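Furniture chain's "lifetime" couch promise comes with a short list of lifetimes

By Éabha Ó Briain

21 July 2025

Werano would like you to know that its couches now last forever. The furniture chain said this week that every sofa, loveseat and recliner it sells will carry what it calls the Lelia Promise, a lifetime guarantee at no added cost.

It sounds generous. Then you get to the terms, which run to 11 pages and spend most of that space taking things back.

The word "lifetime" is dealt with on the second page. It does not mean your lifetime. It means the "expected service life of the item in normal household use," and Werano decides what that is. For frames and legs the company has settled on a fairly long stretch. For cushions, seams, zippers and coverings, the parts that people sit on and wear out, it has settled on three years.

Three years is what Werano offered before. The old warranty, still posted on the company's site when this item was written, covers cushions and coverings for the same period. The frame coverage is longer than it used to be, and that is a real improvement, although it would be good to know how many frames ever break.

Werano was asked that question. A spokesperson said the company handled 3,017 warranty claims on seating last year and that "the great majority were resolved to the customer's satisfaction." Asked how many of those claims involved frames, the spokesperson said the figures were not broken down that way. Asked how satisfaction was measured, the spokesperson said customers were sent a survey. The number who filled it in was not available either.

Kamlesh Grewal spent years handling furniture complaints for a county consumer office and now advises buyers on his own. He read the terms at our request and was not impressed.

"Look at who has to prove what," Grewal said. "You have to show the fault was there from the start. You have to have the receipt, the delivery slip and photos taken within the first month. Most people don't take photos of a couch that's fine."

He also pointed to the cleaning clause. Coverage ends if the piece has been treated with any product other than those in the Trallex care line, which Werano sells in its own stores. A kit has to be bought every year, and the receipts kept. So the promise that comes at no added cost does have a cost, it just gets rung up separately.

Werano says the care rule protects customers from harsh cleaners that can crack leather or fade fabric. That may be so. Plenty of cleaners are bad for leather – but the terms do not say which ones, and they do not make an exception for plain water.

There is a pickup fee too. If a piece has to go back to the workshop, the buyer pays to have it collected, and pays again for the return trip if the claim is turned down. On the cheaper loveseats, Grewal said, two trips could eat up a good part of what the thing cost in the first place.

Other chains have tried this sort of thing. Kong, which closed its last showroom in February, ran a similar lifetime offer for several seasons. Its customers found out that a lifetime guarantee also ends when the company does. Nothing suggests Werano is in that kind of trouble, but its terms do not mention any insurance or outside fund that would pay claims if it were.

The company says it will "keep listening" and may adjust the wording after the first year. Buyers who sign up before then will stay on the current terms. 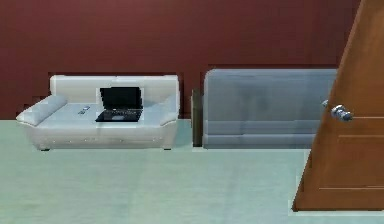 What to check before you buy

Ask for the full terms in the store, on paper, and read the definitions first. The sales sheet leaves them out.

Find out what is covered for cushions and seams as well as the frame. If the answer is different for each, get both in writing.

Ask what a pickup costs and who pays if the claim fails.

Check your state's rules on faulty goods. They may already give you some of what the store is offering, and they don't depend on which cleaner you use.

The Lelia Promise applies to new orders only. Couches bought before this week stay under the old warranty.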